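Luana Dantas
Aug 23, 2025

ok, thread time. I have been learning to dry flowers since April and I have opinions now, so here they come 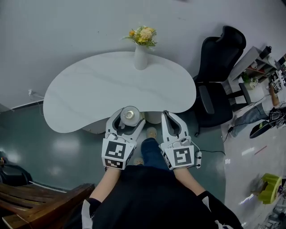 My grandmother hung everything upside down in the attic and it came out looking amazing. I hung everything upside down in my kitchen and it came out looking like lawn clippings. Same family, same method!! So I went digging.

First big thing: light. My kitchen gets sun from lunchtime on and the color just drains out. Anything blue went gray on me. Purple went a sort of tea brown. I moved the whole operation into the hall closet, between the coats, and the difference was huge.

(Yes my coats smell like yarrow. I like it.)

Second thing, cut earlier than you want to. I kept waiting for flowers to look their best and then cutting them, and they carry on opening while they hang, so you end up with a fully blown out head that sheds all over the floor. Strawflower is the worst for this. Cut it when only the outside petals have started to fold back.

Paavo Pesonen from my Tuesd... from my pottery class (different thread lol) told me to strip the leaves. I resisted because I like leaves. He was right, they hold moisture and the stems went moldy in the middle of the bunch where I couldn't see. Strip most of them and dry a few leafy branches on their own.

Smaller bunches too. Smaller than that. If you need two rubber bands it's too big.

And use rubber bands, please. Stems shrink as they dry. I used pretty cotton string for my first batch and woke up to larkspur all over my boots.

Things that have worked for me:
strawflower
statice
yarrow
globe amaranth
larkspur
little spray roses if you catch them tight

Things that have not:
zinnias (sad)
sunflowers (heavy, sad)
dahlias (don't even ask me about the dahlias)
anything that came from the grocery store and was already a week old

Somebody is going to say silica gel for the dahlias. I know! I bought a tub. It does hold the shape, I'll give it that, but I left mine in too long and they shattered when I brushed the grains off. Second try was better. Still papery on the edges. Jury's out.

Money talk. I stopped in at Lurico to see what they want for a dried bouquet and it was 70 dollars. SEVENTY. For that I can fill a whole bed with seed and still have change for lunch. I get that somebody has to grow it and hang it and tie it, I do, and now that I've done it myself I mind the price a lot less than I did in April. But I walked out with no bouquet.

Also, hairspray. Everyone says to use hairspray so the grasses don't shed. I did it and my bunny tails got sticky and collected every bit of dust in the apartment. Lærke Mogensen sprays hers very lightly from way back, outside, and hers look great, so this could be a me problem.

Dusting! I use a hair dryer on the cool setting, lowest speed, held pretty far off. A soft makeup brush for the stubborn ones. Do not use a damp cloth. I know someone who used a damp cloth. It was me.

How long do they last? I toss mine when they go beige. You could keep them for years, I'm sure people do, but at some point it's just hay in a jar, and I'd rather make a fresh bunch.

Next year I want to try growing my own statice from seed. Ashwin Achari gave me an envelope of it with no label except "mixed??" so that'll be a surprise. If anyone has started statice indoors please tell me when you moved it out, every website I read says something different.

Oh and someone asked in the replies what I do about bugs. Nothing so far. I shake each bunch outside before I hang it and I haven't seen any. If that changes you will all hear about it

Going to go check on the closet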